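Clearing and Laying Out a Small Worktop: Trays, Bowls, Cups and Small Blocks

Last revised September 14, 2018

This page deals with the tabletop that collects small things: a bowl, a cup with a spoon left standing in it, a shallow tray, and a handful of blocks or cubes belonging to a child's game, a sorting set or a sewing box. The method applies to kitchen side tables, craft benches and playroom tables. It assumes a surface that has to be cleared and laid out again several times a day.

1. Surface

Matt black tops are easy on the eyes under a strong lamp and show pale objects clearly. They also show flour, lint, chalk and dried water marks. Wipe with a barely damp microfibre cloth, working in straight strokes from the back edge to the front, then once more with a dry one. Furniture polish leaves a film that makes trays slide, so keep it off the working area.

Dark objects on a dark top are the main source of losses. A dark green or black block left directly on the surface will be missed when the table is checked from standing height. Put all dark pieces on a pale tray. White and bright pieces can stand on the bare top.

If the table has a label on its edge, clean round it with a dry cloth. Paper labels lift at the corners once moisture gets under them. Labels that must stay readable can be covered with clear tape, cut 2 mm larger than the label on each side.

2. The tray

One shallow tray is enough for a small table. The rim should be high enough to stop a block from sliding off when the tray is carried, and low enough for the fingers to reach a piece lying against it. Rounded corners are quicker to wipe than square ones.

Choose a plain colour: pink, peach, copper or light grey. Patterned trays hide small pieces. The Østergaard tray in the low-rim version has served well here, though the finish scratches if blocks are dragged over it. The Plarker equivalent is heavier and stays put better, and it costs more.

Place the tray towards the front of the table, square to the front edge. A tray set at an angle takes up more of the top than its size suggests, and its nearest corner gets caught by sleeves.

3. Positions

Decide on a fixed place for each thing and keep to it. The bowl goes at the back on the side of the weaker hand. The cup goes at the back on the side of the stronger hand, with the spoon handle pointing outwards. The tray goes in front of both. Loose pieces are allowed in one place only, between the tray and the front edge.

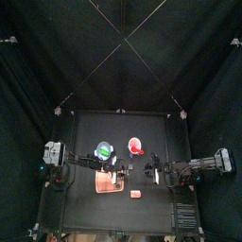

Mark the positions for the first week or so. Small corners of masking tape are sufficient, two to an object. Full outlines take longer to put down, collect dirt along their whole length and have to be scraped off later. Remove the tape as soon as things are being put back correctly without it; after that it only gets in the way of cleaning.

Tape left from January to the following summer on one table here had to be softened with vegetable oil and rubbed off with a cloth. Low-tack tape is preferable on painted tops.

4. Order of clearing

Clear in this order:

Loose pieces from the bare top.
Pieces leaning against the cup or bowl.
Spoon out of the cup.
Cup.
Bowl.
Tray, with whatever is on it.

The spoon comes out before the cup is moved. A long handle raises the balance point of a light plastic cup, and a small knock at the top of the handle is enough to tip it. If the spoon has to stay in, hold the cup low down, near the base, and turn the handle away from the sleeve.

Pieces leaning against a cup are taken straight up first and then sideways. Pulling one sideways along the table drags the foot of the cup with it.

The tray is carried last and level, with a hand at each short end. Do not stack the bowl on the tray unless the tray is otherwise empty. A bowl with two side handles may be lifted by both handles together. Lifting by one handle puts the load on a single joint and will loosen it over time on cheaper bowls.

5. Picking up small blocks

Grip a block on two opposite faces, across the middle. A grip on the corners makes it turn in the fingers, and it will be put down on the wrong face. Where the faces carry different colours or marks, decide which face is to be on top and pick up accordingly, which saves turning it over later.

Approach from directly above when the block is on the tray. Coming in low from the side tends to knock the neighbouring block against the rim. Leave a finger's width between blocks so that each can be lifted without touching the next.

When two people clear one table, only one reaches over the tray at a time. The other waits with the hand back at the edge, ready to take the next piece. Passing from hand to hand above the tray is acceptable for pieces small enough to be held between two fingertips. If a piece falls, it lands inside the rim.

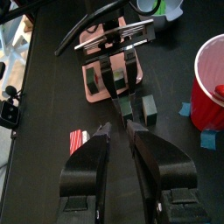 Signe Sveinbjörnsson writes that the finger's width is too generous for a full set, and that she lays hers edge to edge in rows and takes each row from the end. With hard, smooth blocks that works, she adds, but foam ones stick slightly at the sides and come away in pairs, so she goes back to the gap for those. She also asks for a note on lids: a tray with a fitted lid can be put away with the rows in place, provided the lid clears the tallest piece.

Both points are fair. The row method needs a tray whose inside length is close to a whole number of blocks, otherwise the last one is free to wander and the row opens up as soon as the tray is tilted. A folded strip of card in the remaining space cures this. As to lids, the Zavard box has one that clips at the short ends. It does hold, but the clips are stiff in a cold room.

6. Foam pieces

Foam cubes need different treatment from wood or hard plastic. They weigh very little and will shift if a door is opened on a windy day or a cloth is shaken nearby. Keep them on the tray or behind the cup when not in use.

Hold foam lightly. Hard pinching leaves a dent that recovers slowly and in some grades not completely. Do not store foam under anything heavy. Printed or painted spots on foam should be wiped with a dry cloth only, as the colour may lift with detergent. Test an unmarked face first if washing is unavoidable, and dry flat on a rack away from a radiator.

White foam greys along the edges first. A soft eraser of the kind sold for drawing will take off most of it. Rub in one direction and brush the crumbs off before the cube goes back.

7. Cups and bowls as containers

A cup is a poor store for cubes. Anything wider than half the mouth will sit across the rim or jam against the spoon. If cubes do go into a cup, take the spoon out, tilt the cube so that one edge enters first, and let it down against the wall. Lift them out again by tipping the cup over the tray. Digging with the fingers scuffs printed faces.

A bowl is better for odd shapes and for anything that rolls. One kind of thing to a bowl. A coloured rim or inside is useful for telling bowls apart at a distance, and saves labelling them.
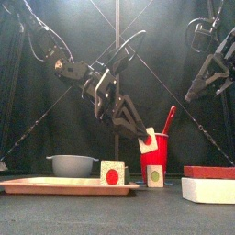
Foam cubes with the red cup and the peach tray.

8. Stacking flat pieces

Flat blocks and slabs are kept to one side, largest at the bottom, long edges parallel. Two high is a sensible limit on a table in use. The stack should stand wholly on the table with nothing overhanging the side edge, and clear of the swing of the elbow.

9. Storage between uses

The whole set for one table fits into a lidded box with the tray laid on top of the bowl, which should be packed upside down. Sonel part 1498 is the box used here, and the deeper 2126 is needed only if there are two cups. Line the bottom with a piece of non-slip matting. An offcut from a drawer liner does the job.

Put foam in last. Spoons go along the side, handle up, where they can be found without emptying the box.

10. Faults and remedies

Tray slides when pieces are put down: wash the underside in hot water and washing-up liquid, dry, and refit on a clean top. If it still slides, fix a small felt-free rubber dot under each corner.

Cup tips when the spoon is returned: use a shorter spoon or a cup with a wider foot. A folded cloth under the cup makes matters worse.

Dark blocks repeatedly missed: move the lamp to the side, so that each block throws a shadow across the top.

Pieces found on the floor under the left or right edge: the layout is too wide. Bring everything in by a hand's breadth and re-tape the positions.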